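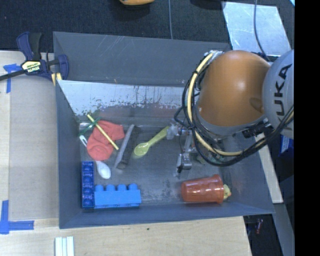
**Storwood Arts Center, Department of Writing and Public Programs**

Progress report to the Soylu Fund, October

The second season of the Skikell poetry workshops is under way. Enrollment stands at 20 adult writers, the full number set out in the grant agreement. Sessions are led by Müzeyyen Akyol, and the current unit deals with the prose poem and the direct address to a reader.

The open call for the anthology closed at 5 p.m. on the last day of the submission period. The department received 692 poems. First reading is complete, and the longlist is with the editors. Many entries concern grief and recovery, and the editors have asked for a separate section to hold them.

Printing remains planned at 1000 copies. The paper price rose after the original quote, leaving a shortfall of $1807 on the production line. We request permission to move this amount from the travel line, where two visiting readers chose to appear by video.

Still open:

- signed permissions from nine contributors
- cover lettering
- the date of the spring reading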